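Frequently Asked Questions: Teaching by Demonstration at the Cenbridge Center

The following answers are provided for persons who have been accepted as demonstrators, and for departments considering a request for demonstration hours. Questions not covered on this page should be directed to the Program Office.

What is teaching by demonstration?

A person performs an ordinary task, such as setting a cup down or folding a towel, and the movements are recorded. The recordings are later used to train a robot arm to perform the same task. The Center records demonstrations in two ways: with hand-held grippers, which the demonstrator carries and squeezes, and by remote control, in which the demonstrator moves a small lead arm and a larger arm follows.

Do I need experience with robots?

No. Demonstrators complete one training period before their first recorded session. The training covers grip, pace, and the correct way to begin and end a take. Persons who have worked only with hand-held grippers must complete separate training before using the remote control station.

How long is a session?

A session lasts 60 minutes, including setup. Demonstrators may stop at any time. A session that ends early is paid in full if at least 13 takes have been accepted.

Which method will I be assigned?

Assignment depends on the task. Tabletop work with light objects is generally done with the hand-held grippers. Tasks that require the full reach of the arm are done at the Plarkell station in Room 308. Preferences may be noted on the sign-up form but cannot be guaranteed.

May I use my own objects?

Personal objects are not accepted. All cups, dishes, and cloths are issued from the Bañez cabinet and must be returned to the same shelf. An object that is chipped during a session should be reported on the return slip. Demonstrators are not charged for breakage.

How fast should I move?

Move at the speed you would use at home when you are not in a hurry. Do not pause to correct the position of your wrist. If an object slips, finish the motion and mark the take as a slip. Slips are kept and labeled separately.

What should the grippers look like before I approach an object?

The fingers should be open wider than the object before they are brought toward it. Approach with one finger on each side and close only when both are level with the part you intend to hold. Objects with uneven walls call for additional care.

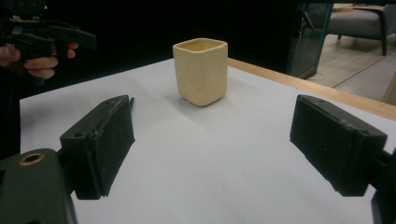
Noel Belmonte

The square cream cup has soft corners and walls that bow slightly, and the two green fingers are set wide apart as they come in from either side. Demonstrators assigned to this cup should close on two opposite walls and avoid gripping across the corners. Scuffs on the finger pads do not need to be reported. A pad that is loose or turns under light pressure should be reported before the next take.

Are demonstrators recorded?

The cameras on the grippers are directed at the work, but hands and parts of the room may appear in the recordings. Sound is not kept. A demonstrator who wishes to have a session withdrawn may submit Form 81 to the Program Office through the end of July.

Who has access to the recordings?

Recordings are held by the Center and are made available to the Vimell project under a written agreement. They are not sold. Demonstrators may request a copy of their own sessions.

What happens if I need to cancel?

Notice should be given by 4 p.m. on the day before the session. Repeated absence without notice will result in removal from the schedule for the remainder of the term.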